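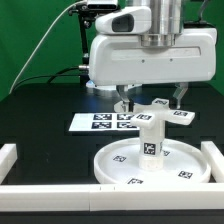 Attachment 1: white cross on its round tray

Hi again, and thank you for being so patient with me! The Jullcombe order page still won't take my engraving text. I type the full verse (it's under 200 characters, I checked twice), press Save, and the box comes back blank, though the price updates just fine.

I've tried 2 browsers and cleared everything I know how to clear. Shorter text, about 6 words, saves every time.

Reply from Rimon support, 4:10 pm: Thanks so much for the detail! Line breaks are tripping the form. Please paste the verse as one line and we'll restore the breaks on our end.

Status: waiting on customer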